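Probate Inventory (family history)

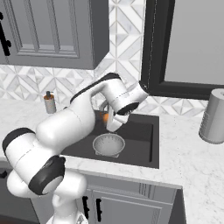
What is a probate inventory? It is a written list of the goods a person owned at death, made for the court that handled the estate.

Family historians use the probate inventory to learn how an ancestor lived and who the neighbors were. The list was usually prepared by two or three appraisers, chosen by the court or proposed by the family. They went through the house and the barn, wrote down the goods and put a value on each entry. In many places land was left out, so a person with a short inventory was not always poor.

Debts are often found on the last page. In the Prisitholm papers, the inventory of a miller named Tshabalala gives more space to money owed to him than to his furniture. Pieter Mtshali, who transcribed these papers, found there the married name of the miller's daughter, whose husband had borrowed 500 shillings from the estate.

Reading the documents

Spelling follows the ear of the clerk, and the same family name can appear in two forms on one page. Old words for tools and cloth also make difficulty. The glossary by Tariq Jafri covers most of the terms used in the Cindatach district, but it does not include weights and measures.

An inventory does not prove who inherited. For this the researcher must look at the will, if one exists, or at the final account of the administrator. The date on the inventory is the date of appraisal, and the death may have happened some months before.

See also: Administration bond; Guardianship papers; Widow's dower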